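11월, 오후 1시 반에 Skenlow 정문에 도착했다. 방문증을 받고 신발 위에 덧신을 신었다. 같이 간 사람은 우리 팀에서 나를 포함해 네 명이고, 안내는 Leobardo Ibarra 씨가 맡았다. 설명은 영어였고 질문은 통역 없이 했다. 아래 내용은 그날 수첩에 적은 것을 순서대로 옮긴 것이다.

## 가게 된 이유

우리 회사는 소형 주방용품을 포장하는 라인을 갖고 있다. 품목이 자주 바뀌어서 기존 방식대로 위치를 하나하나 가르치는 로봇으로는 감당이 안 된다. 올해 초부터 사람이 조작한 기록으로 학습시키는 방식을 검토하고 있었고, 그 기록을 실제로 어떻게 모으는지 보고 싶었다. Skenlow는 로봇을 만드는 곳이 아니라 학습용 시연 데이터를 모아 납품하는 곳이다. 조작 장비는 Okent에서 들여오고, 기록을 저장하고 검수하는 프로그램은 Balogun이라는 이름의 자체 도구를 쓴다.

## 건물과 작업 칸

건물은 예전에 인쇄소였다고 한다. 1층은 창고와 물품 준비실, 2층이 수집실이다. 수집실에는 작업 칸이 7개 있고 칸마다 팔 하나와 작업대, 조작자 의자가 있다. 칸과 칸 사이에는 어깨 높이의 칸막이가 있어서 옆 칸의 움직임이 화면에 잘 들어오지 않는다. 천장 조명은 일부러 칸마다 조금씩 다르게 해 두었다. 처음에는 모두 같은 조명이었는데, 그렇게 모은 기록으로 학습한 모델이 납품처의 현장에서 힘을 못 썼다고 한다.

소음은 생각보다 적었다. 대화하는 데 지장이 없고, 가장 크게 들린 것은 환풍기 소리였다. 바닥에는 케이블 덮개가 많아서 걸을 때 발밑을 봐야 한다.

조작자는 손잡이 모양의 장치를 잡고 팔을 움직인다. 손잡이를 오므리면 그리퍼가 닫힌다. 한 번의 시연은 시작 버튼을 누를 때부터 끝 버튼을 누를 때까지이고, 그 사이의 관절 값과 그리퍼 개폐 값, 카메라 영상이 한 묶음으로 저장된다.

## 손목 카메라

우리 쪽에서 가장 궁금해한 것이 카메라 배치였다. 칸마다 바깥에서 작업대를 보는 카메라가 있고, 그리퍼 쪽 손목에도 작은 카메라가 달려 있다. Ibarra 씨는 바깥 카메라만으로는 물건을 잡는 마지막 순간을 배우기 어렵다고 했다. 팔 자체가 물건을 가리기 때문이다. 손목 카메라는 그 순간에 물건과 가장 가까이 있다. 대신 화면의 상당 부분을 로봇 자신의 몸체가 차지하고, 가까운 것은 초점이 흐려진다. 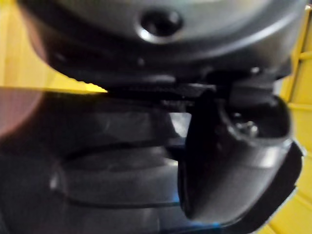 검고 광택이 있는 물건은 다루기 까다롭다고 했다. 그리퍼 손가락도 검은색이라 둘이 겹치면 어디까지가 손가락이고 어디부터가 물건인지 경계가 흐릿해진다. 게다가 표면에 주변 빛이 비쳐서 실제로는 없는 색이 얼룩처럼 찍힌다. 나는 손가락을 밝은색으로 바꾸면 되지 않느냐고 물었다. 그 방법도 시험해 보았지만 납품처의 로봇이 검은 손가락을 쓰면 수집도 같은 것으로 해야 해서 그대로 둔다고 했다. 손가락을 바꾼 기록과 바꾸지 않은 기록을 섞어 쓰는 문제는 아직 결론이 없다.

노출은 자동으로 두지 않는다. 자동이면 어두운 물건이 가까이 올 때 화면 전체가 밝아졌다가 다시 돌아오는데, 이 변화가 기록에 남는다. 칸마다 값을 정해 고정하고, 하루 시작할 때 회색 판을 찍어 전날과 비교한다. 렌즈는 점심 전후로 닦는다. 닦은 시각도 Balogun에 입력하게 되어 있었다.

## 한 작업을 모으는 과정

우리가 본 작업은 용기류를 집어서 옆 상자로 옮기는 것이었다. 작업 하나의 목표량은 시연 1,000건이다. 조작자 한 명이 전부 하면 그 사람의 버릇이 그대로 배어들기 때문에 나누어서 한다. 어떤 사람은 용기의 테두리를 잡고 어떤 사람은 몸통을 잡는다. 둘 다 허용하되, 어느 쪽을 잡았는지는 나중에 꼬리표로 붙인다.

시연 사이에는 물건의 위치와 방향을 바꾼다. 조작자가 마음대로 놓으면 결국 비슷한 자리에만 놓게 되어서, 화면에 다음 위치가 뜨고 그대로 놓는다. 이 재배치에 드는 시간이 시연 자체보다 길다. 옆에서 지켜본 조작자는 집고 옮기는 것을 금방 끝내고 다음 위치를 맞추느라 두 번 일어섰다.

실패한 시연도 버리지 않는다. 잡다가 미끄러졌다가 다시 잡은 기록은 따로 분류해서 보관한다. 납품처에 따라 이것을 원하는 곳이 있고 원하지 않는 곳이 있다. 버리는 것은 카메라가 끊긴 기록, 시작 버튼을 늦게 누른 기록, 조작자의 손이 작업대 안에 들어온 기록이다.

Okent 장비의 손잡이는 오래 쓰면 엄지 쪽이 뻐근하다고 조작자 한 분이 말해 주었다. 49분 작업하고 쉬는 것으로 되어 있었다. 왜 50분이 아니냐고 물었더니 프로그램의 알림이 그렇게 맞춰져 있다고 했다.

## 검수실

검수실은 복도 건너편이다. 모니터 앞에 검수자들이 앉아 시연을 빠른 속도로 돌려 본다. 바깥 카메라와 손목 카메라 영상이 나란히 나오고 밑에 그리퍼 개폐 그래프가 있다. 그래프가 닫힌 상태인데 손목 영상에 물건이 없으면 헛잡은 것이다. 이것은 프로그램이 먼저 표시해 주지만 검은 물건일 때는 표시가 자주 틀려서 사람이 다시 본다고 했다. 앞에서 들은 경계 이야기가 여기서 다시 나왔다.

납품 기준은 검수 통과율 95퍼센트다. 그 밑으로 내려간 묶음은 통째로 돌려보내고, 어느 칸에서 나온 것인지 찾아 카메라 고정부터 확인한다. 손목 카메라의 나사가 풀려 각도가 조금 틀어진 것을 모르고 이틀 치를 모은 일이 있었다고 한다. 그 뒤로는 아침마다 정해진 자세에서 한 장을 찍어 기준 사진과 겹쳐 본다. 그리퍼 몸체가 찍히는 위치가 기준과 어긋나면 그 칸은 맞출 때까지 쓰지 않는다. 몸체가 항상 화면에 들어와 있는 것이 이럴 때는 편리해 보였다.

## 질문한 것

- 우리 품목으로 수집을 맡기면 물건을 얼마나 보내야 하는지: 품목마다 여러 개. 쓰다 보면 긁히고, 긁힌 것과 새것이 섞이는 편이 낫다고 했다.
- 포장지에 든 상태도 가능한지: 가능하지만 비닐은 반사 때문에 별도 견적.
- 원본 영상을 받을 수 있는지: 받을 수 있다. 압축 전 원본은 보관 기간이 짧아 미리 말해야 한다.
- 조작자를 우리 쪽에서 보내도 되는지: Rorkbridge라는 업체가 그렇게 한 적이 있다. 교육에 사흘을 썼고, 초반 기록은 대부분 쓰지 못했다.

## 돌아와서

견학은 네 시 조금 넘어 끝났다. 돌아오는 차 안에서 나온 이야기는 대부분 비용이었다. 시연 한 건의 단가보다 재배치와 검수에 들어가는 사람 손이 많다는 점을 우리가 작게 잡고 있었다. 직접 수집한다면 칸 하나로 시작하더라도 검수할 사람을 처음부터 따로 두어야 할 것 같다.

우리 품목 중에는 검은 코팅 제품이 꽤 있다. 시험 의뢰를 한다면 그쪽부터 넣자는 의견과, 쉬운 품목으로 절차를 익힌 다음에 넣자는 의견이 갈렸다. 나는 앞쪽 의견이다. 어려운 품목의 손목 영상을 먼저 받아 봐야 조명과 노출을 어떻게 할지 정할 수 있다. 다음 회의 전까지 품목 목록과 크기를 정리해서 Ibarra 씨에게 보내기로 했고, 비닐 포장 견적도 같이 요청할 예정이다.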